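**Marnerik bench kit: arm, two-finger gripper, block set**

Updated 2020-12-18. Replaces the June page, which had the wrong part no. on it.

Short version for people in a hurry: it's a tabletop arm with a gripper on the end. Sold for teaching, pick and place trials, small shop jobs. Not a butler. We get asked a lot whether it can empty a dishwasher or sort the bolt drawer, so more on that further down.

**What ships**

- Arm, with round base plate and mounting bolts
- Two-finger gripper, curved fingers
- Control box and power lead (order no. 1026, US plug)
- Block set in red, yellow and green
- Roll of black tape for marking out targets
- Printed setup sheet. Read it before powering up, please

Spare fingers come in packs of 4. Grirov stock them too if we're out.

**Price**

$2000 for the kit. Schools, email for a quote. Shipping is extra and slow this month, sorry.

**Setup notes**

Bolt it down. Clamps are ok for a demo, no good for a week of runs. Pick a light, plain top, you'll see your tape marks better and so will a camera if you add one. Route the cable with some slack at the elbow and check it over the full reach before you let the thing go at speed. Home the arm every time you move the table, even a nudge.

Gripper force is set low from the factory. Leave it there for blocks. Turn it up for metal parts but do it in small steps.

**So can it do chores yet?**

Some. Depends what you call a chore.

Shop floor: moving like parts from a tray to a fixture, yes. Same part, same place, same way up. Customers at Gough run 2 of them on a sorting job and are happy enough. Mixed bins with parts lying on top of each other, no. It'll try, and you'll be picking things up off the floor.

House: cups on a rack, if the rack never moves and the cups all match. Folding clothes, no. Wiping a counter, sort of, you need a different tool on the end and somebody watching. Putting groceries away, not close. Bags are a nightmare for any gripper this size.

Stacking is a fair test before you spend money. A person does it without looking. For the arm, a small error in the grip ends up as a lean, and a lean is trouble for whatever goes on next. Plates and cans would be the same story with more noise. Try it with the blocks first, then with your own parts, and keep a note of wich ones slip.

Kono software handles the basic moves out of the box. Seeing where an object is and deciding how to grab it is up to you or your students. That's the hard bit still.
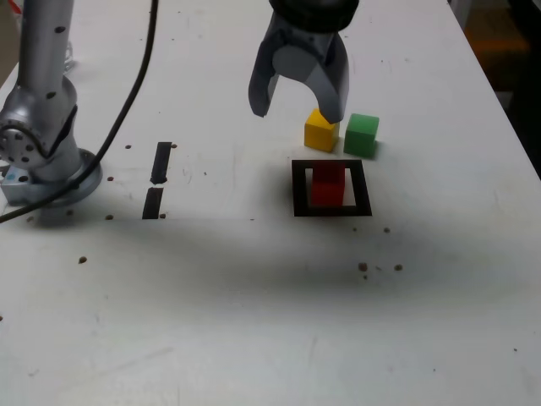
Blocks and taped square, both pictures. Yellow is on top of red in the second one.

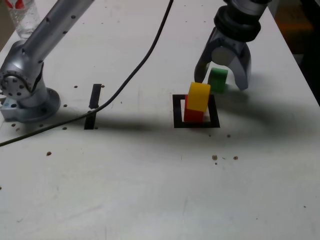
*Marnerik Bench Products Team*

**Questions before you order**

Ask Eluned Humphreys on the products desk. Tell her what you want to pick up, how heavy, and how much it varies from one to the next. A sample part in the mail is better than a long email. If the kit's wrong for the job she'll say so.

Returns accepted unused, in the orignal box, fingers included.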